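Progress report to the Manalo Fund
Home Help strand, second reporting period
Prepared by Rosalinda Evangelista, Adov Household Support
June 28, 2019

Fulvio, you asked for a plain account of whether the bedroom tidying work is doing what our application said it would. My view is that part of it is, part of it isn't, and a fair amount can't be judged on what we have so far. I have tried to keep those apart.

What we said we would do

The application promised that households on the scheme would get a first session in which one bedroom is sorted with the family, followed by visits to see whether the arrangement holds. It also promised a "lasting change in household routines". I did not write that phrase and I would not have. A routine takes months to show itself and we only began in March.

What has been done

First sessions have been held in 44 households. Of these, 20 have had a return visit. The rest are either booked or have stopped answering, and I would not assume the second group will come back to us. Spending to the end of the period is £1,640 on containers, hooks, labels and travel, leaving the staffing line to one side because the office reports that to you separately.

The team has stuck to bedrooms, as agreed. Most of those we see are shared between adults and children, with two beds and one wardrobe, and very little floor between them. The beds become the sorting table because there is nowhere else to put anything down. Our original session plan had people laying things out on the floor in groups, and it was dropped after the first fortnight.

The Cliter method

You will remember that we bought in the Cliter session guide on the strength of a presentation. It asks the family to empty the room of loose objects, put everything on one surface and decide on each item in turn. I was doubtful then and remain so. It works tolerably with clothes. With small things – toys, chargers, hair clips, whatever lives on a nightstand – people tire quickly and start saying yes to everything. By the end of a session the pile marked "keep" is the pile we started with.

What the team now does is shorter. One bucket or box goes on the bed, the toys go in it first, and everything else waits until that is finished. Children follow this without much explaining. The adults like that there is a visible end to it.
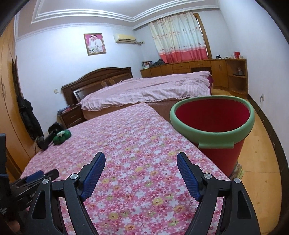 I am less sure it lasts. At return visits the toy bucket was usually still in the room, which sounds encouraging until you look at what had gone into it: socks, post, a remote control, on one occasion half a packet of biscuits. A container that takes everything is only a smaller heap. We have begun asking families to choose what a container is for and to say so out loud to each other, and I can't yet tell you if that makes any difference.

Wardrobes have been harder than expected. Families tend to have one large one, full, with things on top and a coat or jacket hung on the outside because there is no room within. We had hooks in the budget for exactly this. Several households did not want them put up, mainly tenants who were worried about the walls, and we should have thought of that before ordering 100. The unused ones are in the cupboard at the office. Over-door hooks would have been the better buy, though they are no use on a wardrobe whose doors don't quite shut.

Beds and bedding

Bedding was not in the application but it comes up at nearly every session. Spare quilts and sheets take up more wardrobe space than clothes do, and people are reluctant to part with any of it. Some of it has been handed down. The team has been told not to press. Where there is clearance under a bed we suggest a flat bag; a good many beds have a solid base and there is no clearance, so the suggestion goes nowhere. I mention this so that you don't read "storage advice given" in the session notes as meaning storage was found.

What the families say

The feedback forms are very good, and I give them little weight. They are filled in at the end of the session, with our worker sitting there, in a room that has just been tidied. Nobody is going to be rude about it. The return visit notes are more use to us. They are mixed: some rooms much as we left them, some back where they were, and a larger group in between where the beds were clear and the corners had filled up again. One mother told us she had enjoyed the afternoon and had not thought about it since. I would take that over the forms.

The Prakska comparison

The previous report leaned on figures from the Prakska pilot to suggest what we might achieve. I have left them out. Prakska worked with whole flats, had longer sessions and chose its own households, and I don't think any of it carries over.

Problems

Return visits are slow to book. Families agree on the day and then work shifts change, or a child is ill. We are now fixing the date before leaving the first session.

Session notes vary too much. One worker writes a page and another writes "went well". Without a common form I can't compare rooms, and that is my fault for not insisting on one at the start. A single-sheet form came in this month.

Next period

We will finish the outstanding return visits before taking on new households. I would like your agreement to this, as it means we will miss the number in the application. I would also like to move what is left in the hooks line to lidded boxes, and to stop paying for the Cliter guide when the licence runs out.

On the question you put to me directly, whether the scheme should be extended to kitchens: not yet. I would want to see a second round of return visits first, and I would want them done by someone other than the worker who ran the session.

Receipts are attached separately.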